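Grünes Stoffteil waschen, Einlage drin lassen?
Forum Haushalt & Textil > Wäsche und Pflege

Primenar
9. April 2026
Hallo zusammen, beim Ausräumen ist mir ein dunkelgrünes Stoffteil aus dem Nachlass meiner Tante in die Hände gefallen. Das Etikett ist herausgetrennt. Der Stoff fühlt sich gesteppt an, innen ist etwas Festeres eingenäht, vermutlich Vlies.

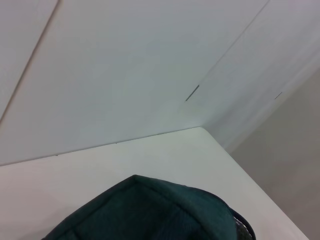 Ich würde es gern waschen und danach weiter benutzen. 30 Grad Feinwäsche oder lieber von Hand? Und geht die Einlage dabei kaputt?

Tornoslow
Von Hand, lauwarm, Wollwaschmittel. Dunkles Grün blutet gern aus. Vorher an der Innenseite mit einem feuchten weißen Tuch reiben.

fehr_11
Sehe ich anders. Ich stecke so etwas seit 7 Jahren im Wäschenetz in die Maschine, Schleudern aus. Von Hand bekommt man das Waschmittel nicht richtig aus der Einlage.

Tornoslow
Wenn man zweimal spült, schon. In der Maschine verzieht sich die Naht, und dann sitzt die Spitze schief. Habe ich bei einer Teehaube gehabt.

fehr_11
War die geklebt oder genäht? Geklebte Einlagen lösen sich auch von Hand.

Primenar
Genäht, soweit ich es ertasten kann. Kleber finde ich keinen.

Tonach
Wie alt ist es denn? Bei Sachen von vor 2000 habe ich schon Schaumstoff gefunden, der beim Drücken zerbröselt. Dann auftrennen und die Einlage ersetzen.

Primenar
Alter weiß ich nicht. Bröseln tut nichts. Ich mache jetzt den Test mit dem Tuch und wasche es dann von Hand.

fehr_11
Dann wenigstens liegend trocknen, mit einem Handtuch ausgestopft, und das Handtuch nach 2 Stunden wechseln.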